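May
By the author of the Holstead Home Arts Readers

Chapter 13
Pattern, Surface and the Problem of Good Taste

Most people believe they have no interest in pattern. They will tell you this while sitting on a striped cushion, wearing a checked shirt, and resting their feet on a rug with a border of small angry birds. Pattern is like grammar. You can go a whole lifetime without thinking about it, and you will still wince when somebody gets it wrong.

The last chapter left us with plain surfaces and how light falls on them. We now turn to surfaces that have something going on. Students tend to arrive here in high spirits, having been kept on white plaster for weeks, and the usual result is a first project with 90 motifs and no place for the eye to sit down. Please get this out of your system early. Everyone who teaches the subject has one of these projects rolled up in a closet -- mine is brown.

We begin with the repeat. A repeat is the smallest piece of a design that can be laid next to itself again and again to cover a wall. Small repeats are cheap to print and easy to hang, and from across a room they turn into a color. Large repeats are expensive, wasteful, and much loved by people who do not have to match the seams. The old Brullitz pattern books, which we will use all through this chapter, list 236 repeats, and a good third of them are the same carnation in different moods.

Next comes scale. A curl the size of a thumbnail reads as texture. Blow the same curl up to the size of a dinner plate and it becomes an event, and you will find yourself arranging the chairs to face it. The Pfeiffer mill once ran 500 rolls of a scroll design at double size by mistake, sold the lot as a novelty, and spent the next season trying to make the same mistake on purpose. It never sold as well.

Then there is imitation. Marble patterns are the great survivors here. Real stone is veined by pressure and time and has no opinion about how it looks. A stone pattern is veined by a person with a deadline, who must decide how much accident is enough. Too little and the counter looks like a bad photocopy. Too much and every guest tries to wipe it clean. The same goes for artificial fruit, a branch of decoration older and more respectable than its reputation -- though I admit the reputation has been earned.

Curling bands on the walls, marble pattern on the table, fruit for color. 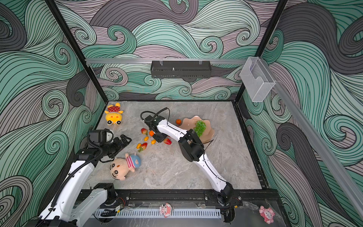
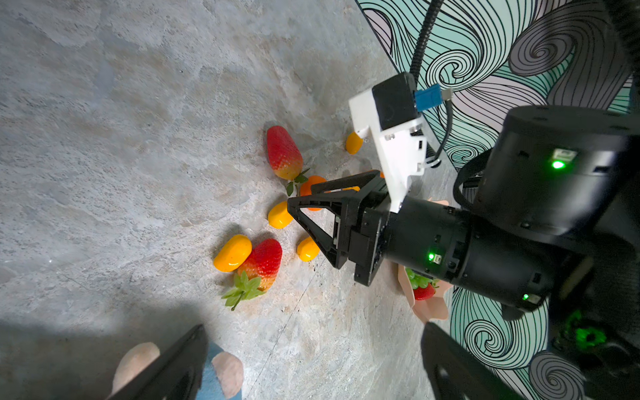
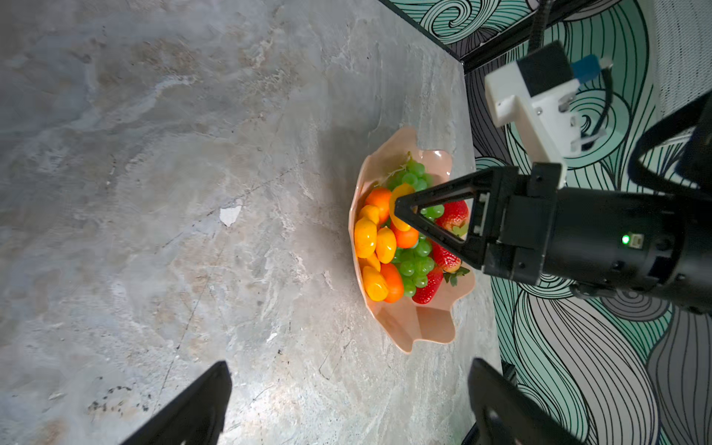 The question students ask most is whether two patterns can share a room. They can, in the way that two cousins can share a car. It helps if one is quiet. It helps more if they have a color in common and differ in size, and section three gives a method for testing this with paper scraps before you spend any money. The Prorkham rule, that a room may hold one pattern and one apology for it, is catchy and wrong, and you should feel free to ignore it after the exam.

Before reading on, pick one patterned thing you own and find its repeat. Mark the corners with pins or bits of tape. If you cannot find it after ten honest minutes, it may be hand drawn, or very large, or you may be holding it upside down. Bring it to class anyway.

Contact the publisher | Copyright Holstead, all rights reserved | Back to top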